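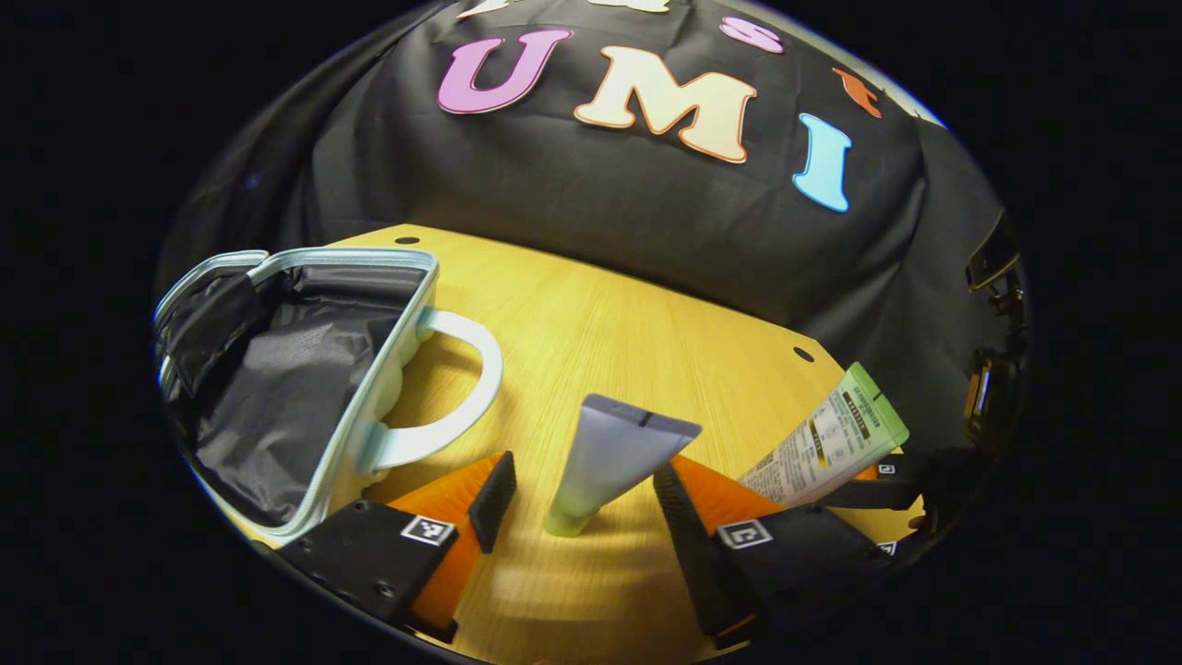
Home Features Food Family House & Garden Subscribe

The Long, Slow Life of a Tube of Hand Cream

My grandmother kept her hand cream on the windowsill over the sink, and when I was small I believed it had always been there, the same tube, the way the faucet had always been there. She would dry her hands, squeeze out a bit no bigger than a pea, and rub it in while she looked out at the yard and told you what she thought of the neighbor's hedge. I can't smell lanolin to this day without thinking about that hedge.

I bring this up because I have spent a good part of the winter talking to people about hand cream, which is a funny thing to do for a living, and I've enjoyed it more than almost any assignment I've had. It started in December, when my knuckles split (they do it every year) and I found five open tubes in my house, none of them finished. One was in the car. One was in a coat I hadn't worn since my sister's wedding.

Glykeria Andreadis laughed when I told her this. She has made creams and salves under the Vavel name for most of her working life, out of a low brick building that used to be a bakery and still has the bakery's enormous sink, and she told me that hardly anyone finishes a tube. "They finish the one by the bed," she said. "The others are for company."

She makes hers in small batches, mostly beeswax, almond oil and a little glycerin, and on the Tuesday I visited she was partway through an order of 1000 tubes and not in any hurry about it. We stood by the kettle for a good long while and talked about her mother's hands, and my grandmother's, and whether dishwashing liquid used to be harsher (she thinks so, I'm not sure). She let me try the old recipe, which is thick as frosting and takes its own sweet time sinking in. I loved it. I also couldn't open the car door afterward.

That's the old quarrel, of course. A heavy cream does wonderful things overnight and makes a mess of your morning. Auður Sveinbjörnsson works as a florist, with her hands in cold water from six o'clock on, and she has settled the matter by keeping two kinds. A light one called Brenis lives in her apron and goes on every time she dries off. The heavy one waits until bedtime, under a pair of cotton gloves that her husband finds very funny. She has gone through 3 pairs since the fall, and she washes them with the dish towels.

I tried the gloves. You feel like a butler for the first night or two, and you can't turn the pages of a book, but by the end of the week my knuckles had closed up and I could peel an orange again without saying anything I'd regret.

A few other things I picked up along the way. Put the cream on while your hands are still a little damp. Don't forget the backs, where the skin is thinner. If a tube has gone grainy or smells like old crayons, let it go, however much you paid for it. And when you think it's empty, cut it across the middle with kitchen scissors — there is nearly always another week in there, and my grandmother would have had words for anybody who threw it out.

I've got mine down to two tubes now. The one from the wedding coat turned out to be the nicest of the lot, and it's on the windowsill over the sink.

More from Features

The Michailidis Sisters and Their Olive Oil Soap
Is Your Humidifier Doing Anything? We Tried the Grateck
452 Buttons: A Reader's Sewing Box
Mittens Worth Mending
What Florists Keep in Their Own Kitchens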